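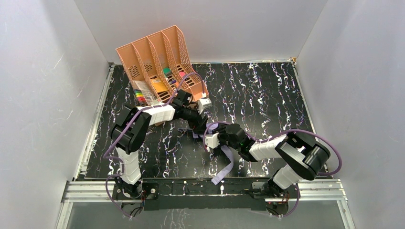 Malathi Gounder asks whether the organizer has to be emptied every time it is moved to another desk. It does not, but take out the heavy items first and follow section 4 from step 1 once it is in its new place.

## 4. Loading the Kernholm desk organizer

The Kernholm has four slanted compartments. The tall back panels hold items upright, and the cutouts in the sides let you see what has slipped to the bottom.

**Before you start**

- Wipe the desktop and let it dry. Dust under the base lets the organizer slide.
- Peel any leftover film from the base.
- Sort your supplies into flat items, packaged sets, and loose pens.

**Steps**

1. Set the organizer down with the openings facing the chair. A slight angle toward your writing hand makes the end compartments easier to reach.
2. Press lightly on both ends. If the organizer rocks, shift it until it sits flat.
3. Stand packaged marker sets in an end compartment. You can leave them in the clear plastic package. Turn the package so the caps are up.
4. Put flat items, such as folders and sticky-note pads, in the next compartment. Lean them against the back panel with the printed side toward you.
5. Drop single markers and highlighters into the remaining compartments, caps up.
6. Place erasers and other small items last, toward the front.
7. Pull one item from each compartment. If its neighbors come out with it, move a few things over.

> **Note:** Paper inserts from marker packages can stay beside the set. Fold them once if they stick up past the back panel and get in the way.

> **Caution:** Do not put more than 200 sheets of paper in one compartment. The panel may bow, and the bend is permanent if the load is left in place.

> **Caution:** Keep the organizer at least 12 inches from lamps and heaters. The plastic softens.

### 4.1 Moving a loaded organizer

1. Remove folders and paper.
2. Hold the base with both hands. Do not lift by the back panels.
3. Keep it level, set it down, and repeat the rocking check.

### 4.2 Cleaning

Empty all compartments. Wash in lukewarm water with dish soap, using a soft brush for the cutouts. Dry it before reloading. Do not use a dishwasher.

Section 5 covers joining 2 organizers side by side with the Trevetti clip, sold separately.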